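Murdo Paterson
May 25, 2020

Thread on secondhand buying, as I've been doing it for a while and people keep asking how I decide what to pay. 1/9

I have a word for it, usedness. It means how much life is left in a thing compared to how much life the seller thinks is left. Most of the money you save or lose is in that gap. 2/9
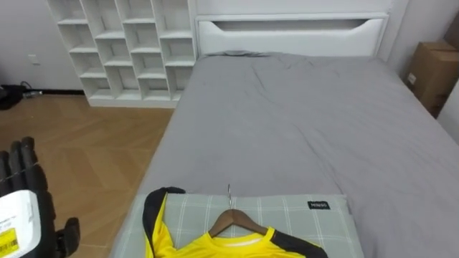 Bedding is where I see the widest gap. Sellers price a cover by what they paid for it. I price it by the seams and the middle, where people sleep. Pillows I buy new and cheap. The plaid one with the Miniso tag is the kind I mean, with a plain grey cover for the bed under it. Covers I'll buy used if I can see the whole thing laid out flat first. 3/9

Clothes are easier. Check the cuffs, the collar and under the arms. Turn it inside out and hold it up to a window. If the seller won't let you do that, walk away. 4/9 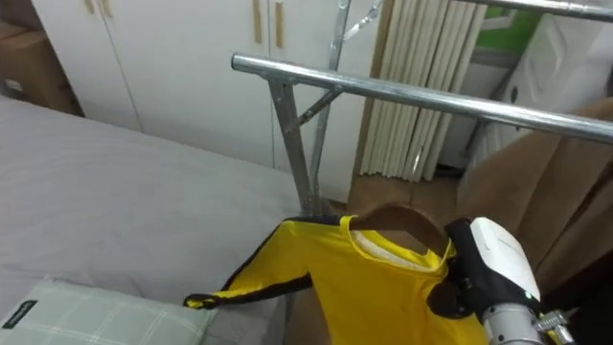 Shoes I don't buy used at all. I tried it twice and my knees let me know. 5/9

Furniture next. I bought a dresser off a listing in Massawe last October. The asking price was 245. I offered 60 less and he took it before I finished the sentence, so I should have gone lower. 6/9

The drawers stuck for a month. I rubbed a candle stub along the runners and they've been fine since. Check the back panel too. If it's bowed, the whole piece has been dragged across a room with stuff in it. 7/9 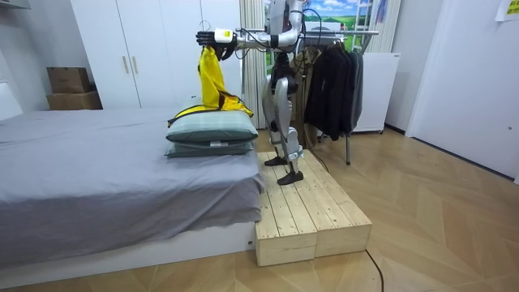

For small appliances I set a limit of 50 and don't go over it. I had a Hastik kettle that lasted six years and a Vomadau toaster that lasted one afternoon. Both were used, both looked the same on the shelf. Plug it in before you pay. 8/9

Delivery counts as part of the price. So does gas. I passed on a good bookcase last week after I added up the drive. If anyone near me is getting rid of one, five shelves or more, send me a message. 9/9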